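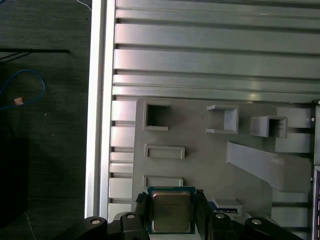
El procesador entre los dos dedos, delante de la placa de pruebas.

Febrero, de noche

Hoy por fin escribimos las reglas en una hoja, y la hoja está pegada con cinta en la puerta del taller. Yo quería hacerlo desde que entré en Valel, pero siempre había algo más urgente. Mi versión tenía 35 puntos. Harasym la leyó de pie, con el café en la mano, y me dijo que nadie puede recordar 35 puntos cuando tiene un brazo moviéndose delante. Me dolió un poco, porque había trabajado en ella casi 2 semanas, pero tiene razón. Quedaron 31. Él piensa que todavía son muchos.

La regla que más discutimos es la de coger el procesador. Yo escribí: «El procesador se toma solo por los bordes y nunca se toca la cara de los contactos». Parece una cosa evidente, una persona lo hace así sin pensar. Pero el brazo no tiene costumbre ni miedo, y hay que decirle cuánto abrir, cuánto cerrar y con qué fuerza. Entonces la regla debe decir también quién puede cambiar esos valores y dónde se apunta el cambio. Harasym quería dejarlo libre durante las pruebas. Yo no. Si cada uno ajusta la fuerza a su gusto, después no sabemos por qué un día sale bien y otro día no sale.

Al final escribimos así: los valores de la pinza los cambia una sola persona por turno, y lo anota antes de mover el brazo. Antes, no después. Subrayé la palabra dos veces. 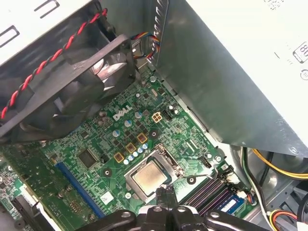 Myung-ja Kong
Técnica de procedimientos, taller de Valel

Sobre el ordenador abierto tenemos reglas distintas, y esto me costó explicarlo en la reunión. La placa de pruebas es un lugar donde todo tiene su hueco. En una caja de verdad, como la Dell, los dedos bajan hacia el zócalo y alrededor hay condensadores, cables de muchos colores, la memoria, la palanca fina de metal que sujeta el procesador. Por eso pedí que la caja tenga su propio apartado en la hoja – el número 12 y los siguientes.

Los copio aquí para no olvidar cómo quedaron:

Ordenador desenchufado de la corriente, y el cable de red a la vista de todos.
Pulsera antiestática para toda persona que meta la mano en la caja.
Ninguna mano dentro mientras el brazo tenga energía en los motores.
Primera bajada siempre a velocidad lenta, con un dedo en la parada de emergencia.
Cables apartados del recorrido de la pinza, comprobado por una segunda persona.
Si la palanca del zócalo ofrece resistencia, se para y se llama. No se aumenta la fuerza.

El último lo escribí yo sola y nadie lo cambió. Estoy contenta de esto.

Rinance nos pidió además un registro de 1000 ciclos con la hoja aplicada antes de aceptar el procedimiento. Me parece correcto, aunque será un mes muy aburrido. Pregunté si los ciclos interrumpidos por la parada cuentan o no cuentan. Todavía no contestaron. Mi opinión es que se deben apuntar todos, también los interrumpidos, en su propia columna. Un registro donde nunca se para nada me da desconfianza.

Por la tarde busqué cómo se dice bien «par de apriete» y «fuerza de agarre», porque en mi borrador los había mezclado y son dos cosas diferentes. Lo corregí en tres sitios. También quité un «debería» de la regla de las manos y puse «debe». En mi lengua la diferencia se siente de otra manera – aquí una sola letra más o menos cambia la obligación, y la gente lo lee con prisa.

Mañana tengo que enviar la hoja a Torkivico para que la revisen y preguntar quién firma cuando Harasym no está. Comprar cinta mejor. La hoja ya se estaba despegando por una esquina cuando apagué la luz.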